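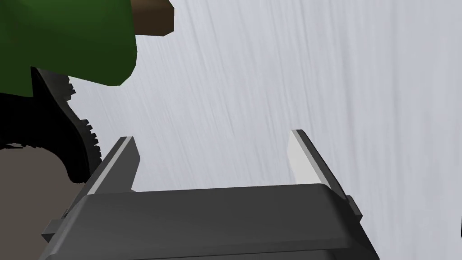

A reader wrote in after my last snack column to say that limited edition flavors are the only reason she still walks down the cookie aisle, and that if I took them away she would buy store brand grahams and be done with it. I believe her. I also think she is describing the problem pretty well.

My own view is that there are too many limited editions, that most of them aren't very good, and that they are making the regular versions worse. I say this as someone who has bought a lot of them. I keep the wrappers in a shoebox so I don't review the same thing twice, and at last count the box held 194. I could name maybe a dozen I would want to eat again.

Take the Wondano wafer. The plain one is a good wafer. It's crisp, the vanilla filling tastes like vanilla, and it doesn't leave that coating on the roof of your mouth. In the past year Wondano has put out a maple version, a cherry cola version, a birthday cake version and one called Campfire that tasted like the inside of a tent. Every one of them was the same wafer with the filling swapped, and every one came in a smaller package at the same price. The regular package is 170 grams. The Campfire package was lighter than that, and you had to turn it over and read the small print along the seam to find out.

I don't object to a company charging more for something special. If the filling costs more or the wafer is made a different way, fine, charge me. Campfire was the regular wafer with smoke flavor in it.

Then there is the shelf. My supermarket in Medthorpe gives cookies one side of one aisle, and that side hasn't gotten any longer. When three new flavors come in, something gets pushed out. Last November it was the Rolland ginger thins, which I have bought since college and which are the best thing you can put next to a cup of tea for under four dollars. They were gone for seven weeks. In their place was a Rolland pumpkin thin with a leaf stamped on it. When those didn't sell they went into the cart by the pharmacy at half off, and they sat in that cart until after New Year's.

The usual answer is that people like variety, and that nobody is forced to buy the pumpkin ones. True enough. But I was kept from buying the ginger ones, and variety that removes the thing you came in for is not much of a service.

I'll be fair about this. Some limited editions earn the space. Clamis did a salted lemon shortbread two summers ago that I still think about. They changed the dough as well as the topping – more butter, less sugar, baked a little darker – and they sold it in the full-size box. It was better than their regular shortbread. Naturally it lasted one summer and hasn't been back. I started a thread about it on the snack forum I read, and there is now a petition with 3,645 names on it. Clamis sent back a form reply thanking us for our passion.

That's the part I find hardest to understand. If the point of a short run is to find out what people like, then somebody ought to look at the results. Salted lemon should be on the shelf. Campfire should be a story they tell at the office. Instead both were treated the same way, pulled after a season and replaced by the next thing, and the next thing was a cotton candy shortbread in bright blue. I gave it two stars, mostly for the crunch.

I would settle for fewer. One new flavor per brand per season would still give me plenty to write about. Make it in the regular size so a person can compare it without doing arithmetic in the aisle. Leave the plain version where it is while you do it. And if a flavor sells out in the first week, make it again.

Until then I have changed how I shop. I get the regular version first, whatever it is, and only look at the new ones once that's in the cart. I now keep two extra boxes of ginger thins in the hall closet. The store put up a sign for the next Wondano this week, a toasted coconut one, with a coupon for 40 cents off. I'll probably buy it and review it here, and I'll weigh the package first.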